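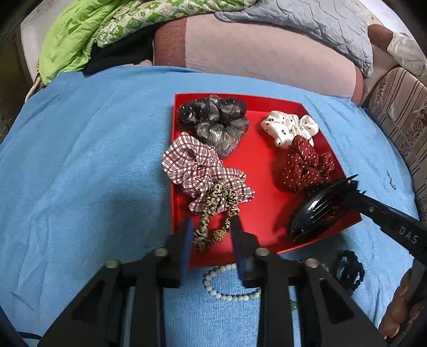
Departments > Fashion and Textiles > Year 1 > Gathered Fabrics > Handout 4

Handout 4: Fullness and Gathering

Gathering is the drawing up of a longer piece of fabric to fit a shorter length. It is used at waistbands, cuffs and yokes, in curtain headings, and in small elasticated goods such as scrunchies. Students should read this handout before the practical session in the Fultstead workroom.

1. Fullness ratio

The fullness ratio is the flat length of the fabric divided by its finished length. A strip of 165 cm drawn up to 57 cm has a ratio of nearly 2.9. Ratios below 1.5 give a soft, slightly eased edge. Ratios between 2 and 3 are usual for skirts and frills in light cloth. Heavier cloth becomes bulky at the seam and should be kept to the lower end of the range.

2. Choice of fabric

Sheer fabrics take a high ratio well, as several layers may lie together without much thickness. Woven checks and plaids require more care. The lines of the pattern are broken by the folds, and a large check may be hard to read once drawn up. Test a short sample first and keep it in your folder with the ratio written beside it.

3. Gathering by thread

Set the machine to its longest stitch. Sew two parallel rows within the seam allowance, leaving long tails at each end. Draw up the bobbin threads evenly from both ends, then spread the folds with the fingers before pinning.

4. Gathering by elastic

Where the finished piece must stretch, the fabric is made into a casing and elastic is passed through it. The casing should be slightly wider than the elastic. Overlap the ends of the elastic, stitch them firmly, and close the opening by hand.

Preparation

Complete the ratio exercises on page 11 of the Sinia workbook. Bring two samples of woven cloth, one light and one medium in weight, pressed and cut on the straight grain.

Nideck College, Fashion and Textiles | Contact the department office | Copyright Nideck College | Back to top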